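August, notebook, late morning

Started the wall calendar in earnest today. The plan is twelve sheets, one vegetable each, printed here in the shop and bound with the black wire from the second drawer. I have the drawings for nine of them and strong opinions about the other three (Raphaël wants leeks for November, and I keep telling him leeks are a January thing, but he has never backed down over a leek in his life).

Test prints first. I ran the beet page on the Dinsa paper and then on the Jandis, same file, same settings. The Dinsa is whiter and the pinks come up almost neon — fun for a radish, all wrong for a beet. Jandis is creamier and drinks a bit more ink, so the rings inside the beet went soft at the edges. I like that much better! It looks like a page from an old seed catalog. Only trouble is the price once we get past 44 sheets, so I'll ask whether they do a bigger pack.
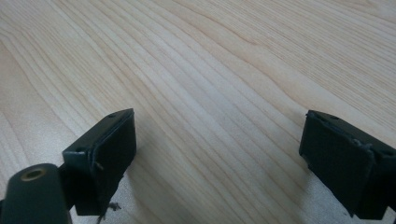
Background for the squash page is still undecided. I had flat mustard yellow, then a sort of dusty green, and both looked like a school poster. What I want now is something drawn from wood, very pale, with the cream and tan lines running off on a diagonal and that one slightly darker wavy streak to break it up. If I keep it faint enough the squash can sit right on top and the date grid stays readable. Going to try it in colored pencil, scan it, and knock it back by half.

Dates grid: I moved the numbers to the bottom left of each box. They used to be centered and there was no room to write "dentist" next to them. Raphaël Guillot, if you're reading this, please check the week numbers in the Drundholm version, they start their weeks differently from ours and I have already mixed it up once.

### Selling the small ones

We also have the postcard set to think about, same drawings, cropped square. Drundholm took 246 of the spring cards and asked for more, so I'd like to have the autumn lot ready at the same time as the calendar. Hanging them would be nicer than stacking them in a box. A punched hole and a loop of cotton string, one design per spoke, and people can turn the thing and pick.
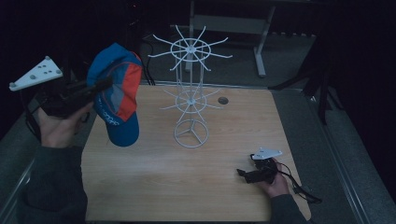
*White wire rack, two tiers of spokes, on the tabletop.*

String length matters more than I expected. I cut some at four inches and they looked stingy on paper, so I've gone to six. Red and white baker's twine for the radish and the tomato, plain for everything else.

Colors for July are still a mess. It's the eggplant page and my purple prints brown, every time, on both papers. Tried adding blue. Tried taking out yellow. The third one was closer, but next to the June peas it still looks like a potato. Oh, and the Parka ink set has a real violet in it, so I may just give in and order that. One more idea for the eggplant: stop fighting it and put something loud behind it.
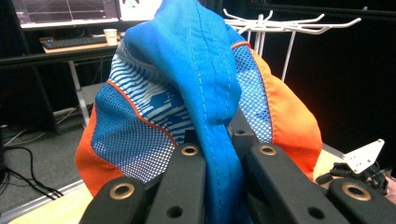
### Still to do

- Redraw the fennel, the fronds are too heavy
- Ask Jandis for the bigger pack
- Decide on 3000 or fewer for the free download postcards (the little slips with the web address, we ran out last year by October)
- Scan the wood grain pencil test once it exists
- Settle November. Leeks or no leeks.
- Proof the July page again with the violet before I touch anything else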